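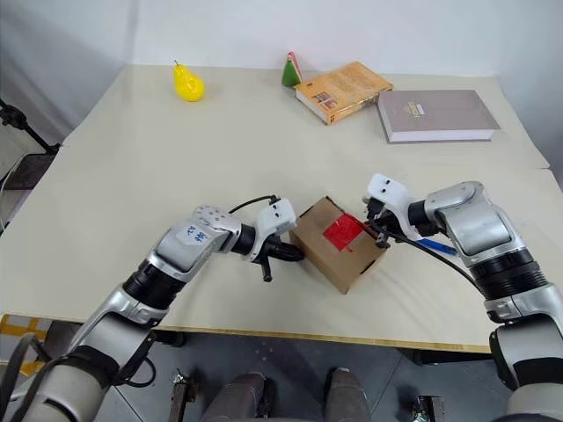 Small cardboard boxes are the best craft material in the house, and they come free! I keep a stack of them in the hall closet and every couple of weeks one turns into a treasure box, a toy garage or a post office. The trick I use more than any other is the red tape patch. It covers up a shipping label or a torn spot, it makes the box easy to find on a crowded shelf, and kids love anything with a big red spot on it.

What you need

One small cardboard box with flaps
Red tape, the shiny kind
Scissors
A craft knife (for the grown-up)
A marker
A few little things to go inside

Pick your box

Go for one that still has crisp edges. Mine are usually tea boxes or the ones small parts come in. My neighbor Feng-yi Lai saves hers from Skondden orders, and those are terrific because the cardboard is stiff but you can still fold it by hand. Squeeze the sides gently. If they buckle right away, put that one in the recycling and try the next.

Cut the slit

Draw a line on one side with the marker and a ruler. I make mine 40 millimeters long, wide enough for a folded note or a play coin. Cut slowly and go over the line twice, with a piece of scrap board inside the box so you don't go through the other wall. This is a grown-up job, but a five-year-old can do the drawing and will want to. 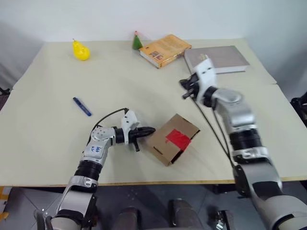
Choose your treasures before you tape anything shut. Toy fruit is great, and so are tiny trees, erasers, buttons and shells. Stand each one next to the box first and check that it will go through the opening with the flap folded back. A fat toy pear is fun to grab but it needs a lot of headroom! Books won't go in, of course, but keep a couple of heavy ones handy for pressing, as you'll see in a minute.

Put on the patch

Cut short strips and lay them side by side on the top face, each one overlapping the last by a little. Start in the middle and smooth outward with your thumb. You will get wrinkles. I get wrinkles every single time, and I've stopped minding, they catch the light and look kind of nice. If you want it flatter, lay a book on top while you go make a snack.

Leave one strip longer than the rest and wrap it over the edge. Two layers of tape look darker than one, so you get a free stripe there (I found this out by accident and now I do it on purpose).

Ragged outline? Leave it. Chia-jung Kan trims hers into stars and hearts with nail scissors and they're gorgeous, but I don't have the patience.

Fold the flaps

Bend each flap back and forth a few times along its crease so it opens easily. Keep one free of tape for a lid. If it keeps springing up, crease it again with the back of a spoon.

Play with it

Now the good part! Ours has been a mailbox, a bakery and a cave. A favorite at our house is the hiding game: one person puts a treasure in the box, the other gets three questions and a guess. Po-yen Yuen wrote to say her class played it in January with 29 kids and one box, passing it around the rug, and that the box made it to the end of the week.

When the patch starts to peel, put a new one right over it. The box I've had longest has four layers now and the top is as stiff as a board.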